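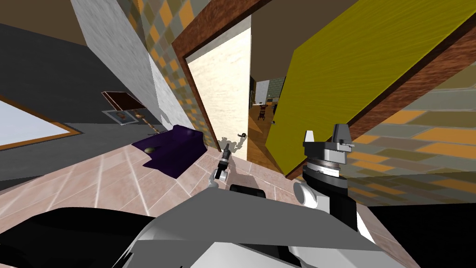 Stusholm, October 30, 2019 – Planico has completed the replacement of internal doors at the Vestergaard housing estate in Stusholm, the first full-scale use of its Astelon range of low-threshold door sets. The work covered 52 flats and was carried out with residents in place. The range is sold in plain and stained finishes, and a pale door in a reddish-brown wooden frame, set above a tiled floor, gives an idea of the contrast that can be had between the two parts.

Each Astelon door set is supplied as a single unit, with the leaf already hung and the hinges adjusted at the factory. The fitter removes the old frame, checks the opening for plumb and fixes the new unit through slots hidden behind the trim. Gaps of up to 11 mm on either side can be taken up with the packers supplied.

"Most of the delay in this kind of job comes from walls that are out of true," said Gunhild Laxdal, technical manager at Planico. "The fixing slots allow the frame to be corrected after it has been placed in the opening. At Vestergaard this was needed in nearly 300 cases."

The hinges are adjustable in height and depth with a standard hex key. Seals are pressed into a groove and can be changed without taking the leaf down.

Poul Hafstein, who managed the contract, said that work was planned stair by stair, with bathroom doors fitted first in each flat. Old frames were sorted on site – painted and unpainted timber separately – and taken away at the end of each shift.

Astelon door sets can be ordered now for delivery from February. Fitting instructions and size tables are available from Planico's technical office in Stusholm.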